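Count the Failed Grasps Too

Kalliopi Karagiannis

Most groups that teach manipulation by demonstration report one number, the count of episodes. Ours at Kosard was 549 at the last tally, and the target written into the Plisirville plan is 1000. I think the target is the wrong thing to chase.

An episode recorded with a hand-held gripper costs little. The operator picks the tool up, does the task, puts it down. Teleoperation of the arm is slower, and the operator feels the delay in every approach. The low cost of the hand-held method leads people to record the same clean motion again and again, from the same side and at the same speed. A policy trained on that set has no data on what to do when the fingers arrive 8 mm off.
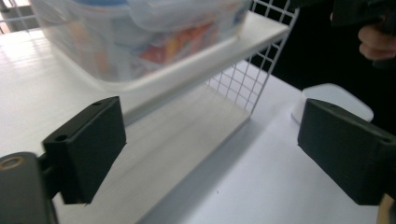

Should a demonstration with a missed grasp be thrown out?
Keep it if the operator recovers and completes the task, and label the point where the recovery starts.

Canan Karaca disagrees with me on this. Her view is that recoveries by a tired operator teach hesitation, and she trims them before training. She has a point about long pauses. I would cut any pause over 2 seconds and leave the motion on either side alone.

Shelves make the case well. Access comes mainly from the front, the boards limit the wrist, and a small error in height ends in contact. Operators correct for this without thinking, and the correction is the part worth recording. Trim it and the Wragg arm will have to be taught it later by remote control, at a higher price per minute.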